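Sorting out the snack box

December 29, 2020
by Orathai Kongkaew

The holidays always leave us with more snacks than we can store. Friends bring them, relatives mail them, and I buy extra when I pass the grocery in Ostgate. By the last week of the year the kitchen cabinet won't close.

This year I decided to pack some of it into a gift box for Hannelore Bachmann, my old neighbor, who moved to Pinerton in July. She likes trying things she can't read the label on. I had a big lavender box with a lid and it seemed a waste to throw it out.

I started by putting all the packets on the table in front of the box. The jars stay at the back, near the wall. Those are ours - sauces and seasonings mostly - and glass or plastic, I don't mail anything that can leak. I have had one bad experience with chili oil and a wool scarf.

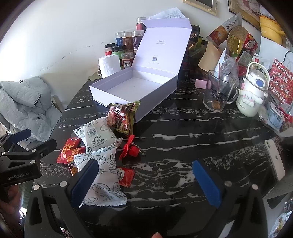

The box is wide but shallow, so everything has to lie flat. Pillow packets are the hardest because they are full of air and crush easily. I put the firm ones at the bottom and the puffy ones on top, then fill the gaps with tissue paper. My limit is 800 grams of food, and I weigh it on the kitchen scale before I tape the lid.

I still need to write her a list in English of what everything is. Kulap said she would help with the Chinese ones tonight. The box goes to the post office after that, and the cabinet should close again.

Contact | Copyright 2020 Orathai Kongkaew | Back to top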